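Teleoperar dos brazos para montar engranajes: notas de marzo

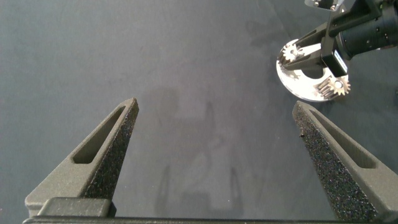

Vista desde la muñeca, con el segundo brazo y la placa blanca de los dos engranajes al fondo.

Llevo unas semanas grabando demostraciones bimanuales por control remoto. La tarea es corta de enunciar: un brazo presenta la placa, el otro coloca un engranaje hasta que los dientes engranan. Grabarla bien cuesta bastante más.

El conjunto actual, que en el disco se llama Kalstead, tiene 808 episodios válidos. Los registro a 20 Hz, posiciones articulares y apertura de pinza incluidas. Descarté todos los de la primera tanda porque el reloj de la cámara de muñeca iba desfasado respecto al de los brazos. Con un error así la política aprende a cerrar tarde.

Sobre los dedos: cuerpo con ranura alargada y espuma negra moteada en la cara interior. La espuma perdona errores de orientación al agarrar, pero cede al insertar y esa holgura no aparece en los encoders. Probé a compensarla por software – mala idea, cada juego de espuma se comporta distinto. Ahora anoto el cambio de espuma en los metadatos y sigo.

Otra cosa que he corregido es mi forma de operar. Me detenía antes de cada contacto para mirar el monitor, y esas pausas quedaban en los datos. El modelo entrenado con ellas se paraba en el mismo punto y a veces no arrancaba. Recorté los tramos sin movimiento y repetí los episodios más lentos.

Queda pendiente separar las demostraciones con el engranaje ya alineado de las que exigen girarlo. El martes lanzo otro entrenamiento con las dos etiquetas.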